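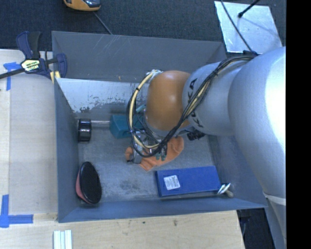 Search jobs Keyword Town or postcode Go

Stores and Dispatch Assistant (part-time, permanent)
Grulel Seeds, Trondoslow site
Posted 16 October 2018
Reference: GS/18

Grulel Seeds sells vegetable and flower seed by post to allotment holders, schools and small growers. We are looking for a stores and dispatch assistant to join the team at Trondoslow ahead of the spring season. The post is permanent and the hours are 21 a week, worked over three days. We can be flexible about which three, but one of them has to be a Monday, when the weekend's orders are waiting.

The work

Most of the day is spent picking and packing. You will take printed order sheets, collect the packets from the racking, check the variety and batch number against the sheet, and pack the order for the post. We list 2,066 varieties at present, and many of the names are very close to one another, so careful reading matters more to us than speed. A person who sends out the wrong leek will not hear about it until the customer has grown it.

You will also:

- book in deliveries from our growers and put them away in the right bay
- weigh and fill packets by hand for the small lines which do not go through the filling machine
- take a share of the cold store checks, including the temperature log
- help with germination tests on Wednesdays when the seed room is short of people
- deal with returned parcels and pass any queries to the office
- keep your own bench and the aisle beside it swept

In the busy months we send out some 4,000 parcels a week. October to December is a good deal quieter, and that is when we do the stocktake, relabel the racking and clear old seed. New starters usually find it easier to learn the layout then.

There is a fair amount of lifting. Sacks of peas and beans come in at up to 18 kg, and trolleys and a pallet truck are provided. The cold store is kept at a low temperature all year, and you will be in and out of it most days. We supply a coat and gloves. Please bring your own safety shoes if you have them, otherwise we will order a pair in your size.

What we are looking for

You should be able to read small print accurately, do simple sums without fuss and work steadily on your own for an hour or two at a time. Some experience in a shop, warehouse, nursery or post room would be useful. You do not need to know anything about gardening. Full training is given on the stock system, which is old but not difficult.

A driving licence is not required for the job, but the bus from Bristance stops at the end of the lane and does not run before seven in the morning. The early shift begins at half past seven. There is parking in the yard and a covered rack for bicycles.

Pay and conditions

The rate is the same for all stores staff and is set out in the application pack. It is reviewed every April. Holiday is worked out pro rata. There is a workplace pension, sick pay after the probation period, and a staff discount on seed, bulbs and sundries. Probation is three months. Leave cannot normally be taken in February or March.

How to apply

Ask the office for an application pack by telephone or letter, or collect one from the trade counter. Fill in the form and send it back with a short covering note telling us which days you could work. We do not need a CV. Please give two referees, at least one of whom has worked with you.

Questions about the job should go to Lai-ching Lai, Stores Manager, who is usually at her desk after two in the afternoon. You are welcome to come and look round before applying, but please ring first.

Interviews will be held at Trondoslow and take about forty minutes, including a short picking exercise with a real order sheet. If you need any adjustments for the interview or the exercise, put a line on the form.

The closing date is given on the front of the pack. Late forms will be kept for the seasonal list.

Related vacancies
Seasonal Packer, Trondoslow
Seed Room Technician (maternity cover), Trondoslow
Trade Counter Assistant, Bristance
Delivery Driver, Kong Garden Supplies
Customer Orders Clerk, Bristance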